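Household Tips from Clornanari

Search tips Enter keyword Go

Print this page | E-mail this page

Looking after wipe-clean tablecloths

A plastic or oilcloth cover will put up with years of breakfasts if it is treated decently. Most that get thrown away have been spoilt by heat, by the wrong cleaner or by being folded up in a cupboard all winter. The notes below are for PVC-coated cloths and plain vinyl sheeting sold off the roll. Real oilcloth, made with linseed, needs gentler handling and is covered on its own page.

Everyday cleaning

Shake the crumbs off outdoors first. Wipe with a cloth wrung out in warm water and a drop of washing-up liquid, then go over it again with clean water. Soap left behind dries to a dull film and picks up dust. Dry it with a tea towel, especially on patterned cloths, where water marks show up on the darker squares.

Don't use scouring powder, wire wool or the green side of a sponge. The print lies under a very thin clear layer and once that is scratched the colour goes quickly.

Stains

Tea and coffee: bicarbonate of soda mixed to a paste with water. Leave it on for 10 minutes, wipe off, rinse.

Turmeric and tomato: wash straight away. If a yellow mark stays, hang the cloth on the line on a bright day. Sunlight fades turmeric better than anything in a bottle. Bring it in by evening, as long spells in the sun make plastic brittle.

Ballpoint pen: dab with surgical spirit on cotton wool. Try a corner first, since spirit can lift some cheaper prints. Dab and do not rub.

Candle wax: put a bag of ice on it until it goes hard, then lift it with an old plastic card.

Newsprint: a little milk on a cloth, followed by soapy water. Wet newspaper left overnight may never come off completely.

Creases

New cloths come folded and the creases can last for weeks. Lay the cloth over the table on a warm day and leave the edges to hang. For stubborn folds, use a hair dryer on the low setting, held well back, and smooth with the flat of the hand. An iron is risky. If you must use one, work on the fabric backing only, with a towel between and the steam off.

Using the table for sorting and small jobs

A checked cloth is handy for clearing out drawers and doing odd repairs. Small parts don't roll as easily as they do on bare wood and the whole thing wipes down afterwards. Stand an open cardboard box to one side for whatever is going back in the cupboard, and keep the loose bits together on the other. 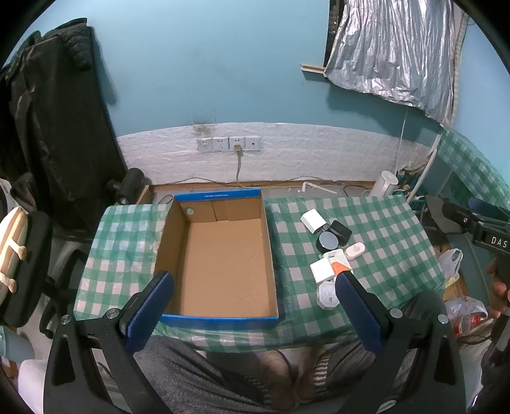 Storing a cloth you aren't using

Roll it, pattern side out, round a cardboard tube. Fabric shops will usually give you one if you ask. Put a sheet of tissue in with it so the surface does not stick to itself, and stand the roll upright somewhere cool. A loft is too hot in summer and a shed is too cold, and a cloth unrolled in February after a hard frost can split along its length. Let it come up to room temperature first.

Measuring for a new one

Measure the top of the table and add the drop twice, once for each side. A drop of 6 inches is enough in a kitchen. Anything longer catches on chair arms and children pull at it. Vinyl needs no hem, so cut it with sharp scissors in long strokes, following the pattern if it has checks. On a round table, put 2 weights in the middle before marking the edge.

Readers' letters

Keir Moncrieff writes that he sticks felt pads under hot dishes as well as using a mat, after a casserole left a ring that never came out. He also cuts worn cloths down for lining the shelf under the sink.

Print this page | E-mail this page

Contact us | Copyright Clornanari Household Tips | Back to top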